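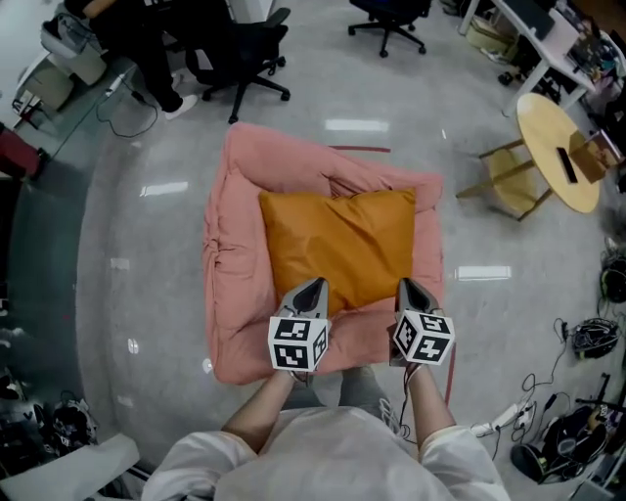
Are 300 examples of the same household chore worth anything if they all come from one room?

I help plan collection for a small project and I'm losing an argument. The plan, written by someone who has read a lot of Gukness forum posts, says we need 300 demonstrations per task before we train. The task is tidying cushions with a pair of hand-held grippers. With an orange pillow sitting in the middle of a pink floor cushion, a glossy floor throwing back the ceiling lights and a strip of red tape just past the far edge, I suspect the model will learn the tape and the reflections as much as the pillow. My coworkers say the numbers take care of that. We have 210 so far and the training curve looks lovely, which proves very little to me.

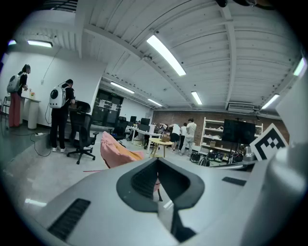 I've asked for a second location and been told it would cost us most of July. Is there a cheaper way to find out who is right before we collect the rest?

Posted by cornerdesk

paiva_south
You're right to worry, but you can test this in one afternoon. Train on what you have. Then run it with the pillow turned a quarter turn, with the cushion moved a few feet, with half the lights off, and last with a different pillow. Do 20 tries of each and write down every failure, including the ones somebody wants to call a fluke. If it only works in the first setup, you have your argument in writing.

We did this at Tratbridge after collecting 368 clips of towel folding. The model was fine until we moved the table, and then it closed the fingers on air. Going back over the clips, most had the towel starting within a hand's width of the same spot. The last 200 added next to nothing. I wouldn't spend a month on a second location until you've varied the first one properly. Change who is holding the grippers, too. One person's habits get copied very faithfully.

Also check how many of your 210 have bad tracking. If the markers drop out when someone twists a wrist, you may have fewer good ones than you think.

Trakex_user
just collect more. 300 is low anyway, we never had a problem

mendel_b
"Never had a problem" usually means never tested anywhere else. I'd agree with paiva_south except on one point. Changing the lights in one room is still one room, and passing that test won't tell you what happens on carpet. Borrow somebody's living room for a morning and hold those clips out of training completely. Use them only to check. And ignore the lovely curve until you know where its validation clips came from. If they were pulled at random from the same sessions, it's measuring memory.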